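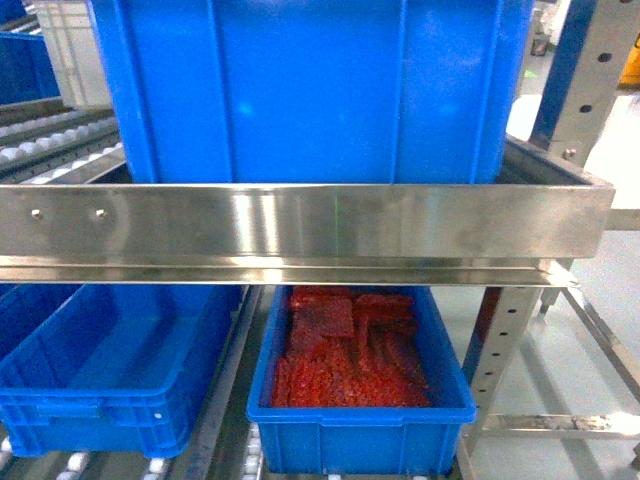 Uzma Mengal asked, after reading our last report, whether the Heldale referral program prevents anything at all or just moves worried teachers' paperwork to a different office. It is a fair question, and we can't answer it yet.

Progress report to the Tannous Fund
Study of early referral for political violence, Heldale and Dullgate
Wednesday, January 1, 2020

Case files. We asked for 200 closed referrals and have received 32, all from Heldale. Dullgate says its files are still with the lawyers. The program's own summary calls most cases "resolved," a word that seems to cover young people who finished counseling, families who moved, and anyone who stopped returning calls. We are not using that label.

Interviews. We have done six with school staff and none with the young people who were referred. Staff were generous with their time, but several described the program in phrases straight from its brochure. I would treat those transcripts with care.

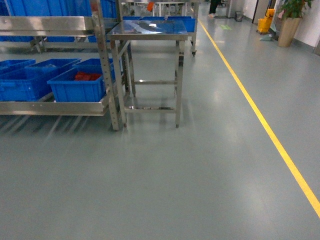
Coding has gone slower than planned. The Zititz risk scale, which both towns use, asks raters to separate "strong opinion" from "support for violence," and our two coders disagreed on five of the first files they read. Those were not odd cases, either. The scale's training guide talks as if the boundary were as plain as the yellow line painted across that floor, and on paper it is nothing like that — one coder's angry essay is the other's warning sign. We have stopped coding until the definitions are rewritten.

Budget. Spending is under plan, mainly on travel and transcription. I don't count this as a saving, as the work still has to be done.

Next period. We need a written answer from Dullgate by the end of January. Without it there is no comparison town, and I would advise against paying for the second phase as it now stands.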